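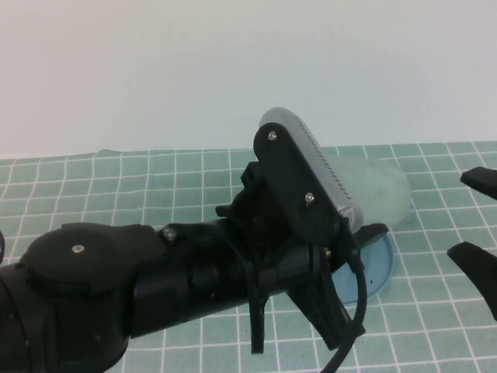

A robot arm with a sensor mounted near the gripper, over a table with a grid-patterned cloth. Parts of what looks like a second gripper are at the right.

Teaching by demonstration (also called programming by demonstration, or learning from demonstration) is a way to give a robot a new task by showing the task to it, without writing each movement as code. A person moves the robot through the work, either with the hands directly on the arm or from a distance with a control device. The robot's computer records the movements, and the record is later used to repeat the task or to train a control program.

Methods

In hand guiding, also named kinesthetic teaching, the person holds the arm and moves it. The motors are set so that they carry the weight of the arm but do not resist the hand. The person feels directly when the gripper touches something. The weak side of the method is that the hands and body of the teacher often stand between the camera and the objects, and that it is hard for one person to guide two arms at the same time.

In remote control, or teleoperation, the person does not touch the working arm. One common arrangement uses a pair of arms: a leader, which the person moves, and a follower, which copies the joint angles of the leader. Other arrangements use a joystick, a hand-held tracker or a glove. The teacher stays out of the camera's view, but usually feels little of the contact force. Beginners tend to press too hard on the table for this reason.

Equipment

A small table-top setup has one or two arms, a gripper on each arm and one or more cameras. A camera may be fixed beside the table, or it may be carried on the wrist, where it sees the object at short distance during the grasp. The cable of a wrist camera needs enough slack for the full turn of the joint – a tight cable can pull the camera slightly out of its position, and recordings from before and after the change then do not agree.

Household objects are often chosen for practice, such as cups, lids and small boxes. Translucent plastic is considered difficult. Its edges are weak in the picture, and depth sensors may measure the surface behind it. Flat objects are difficult in another way, as the fingers must come very close to the table before they can close.

Recording

One complete performance of the task is called an episode. It normally contains the joint positions, the opening of the gripper and the camera pictures, all with time marks. Between episodes the objects are moved to new places, so that the robot does not learn only one position. Episodes with a long pause or a dropped object are deleted in some projects and kept in others. Corrections made by the teacher can be useful, for they show how to come back from a bad grasp.

Use in training courses

The Clurnance workshop in Darkomgate began to teach the method in August 2020. Its course was written by Iddrisu Korletey and lasts seven evenings, of which two are given to hand guiding and the rest to remote control. Learners work in pairs and change places after 15 minutes, as the leader arm is tiring for the shoulder. The course notes, named Plandeck, were revised on Oct 30, 2020 with a longer chapter on placing the cameras.

See also

Teleoperation
Imitation learning
Robot end effector
Hand–eye calibration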